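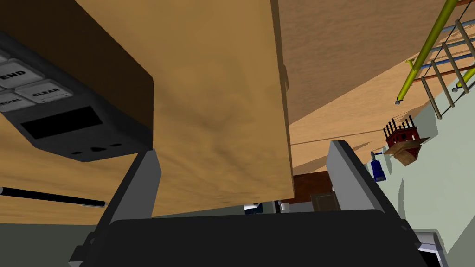
4.2 Wording of control labels

The second part of the survey dealt with the words printed on appliance controls. Households in Plimine and Killolberg were asked to copy down every label on their microwave, oven and washing machine exactly as printed, including capitals and abbreviations. The forms went out in June and 466 were returned complete. From these we took 2630 separate labels, which were then sorted by wording, with spelling variants kept apart.

Most labels were a single word. Short verbs were the largest group, and words such as START, STOP and CLEAR were found on all three kinds of appliance. Nouns were less common and gave more trouble. In the follow-up interviews, people who had owned an appliance for years could often say what a verb button did without looking at the manual, but gave differing accounts of a button marked with a noun. Capitals were the usual style for button labels in both towns. Figure 6 gives a rendered example of the style, with bold black capitals on light grey buttons; END and CLEAR are verbs on our coding, and the visible wording DIAL can be read as either a verb or a noun.

Figure 6. Button labels in capitals on a black control panel (computer rendering).

The word END deserves a separate note. It was coded as a verb throughout, but several people in Killolberg took it to be a setting for the finishing time and not an instruction to stop. The same people had no difficulty with STOP. We did not find this reading in Plimine, where older Stulero ovens are common and carry a separate label for the finishing time. It may be that the Plimine households had learned the distinction from those ovens, though the interviews did not ask about this directly.

CLEAR was understood more evenly. The main disagreement was over how much it removed – the last figure entered, or the whole program. People tended to answer from the appliance they used most, and a few gave one answer for the microwave and another for the oven.

Abbreviated labels were coded using the Kandpal scheme, with one change. The original scheme treats any label shortened to fit a button as an abbreviation, even where the short form is now the everyday word. We counted these as full words. The change affects 50 labels, nearly all of them on washing machines, and does not alter the order of the groups.

Symbols without words were left out of this part of the analysis and are covered in section 4.3.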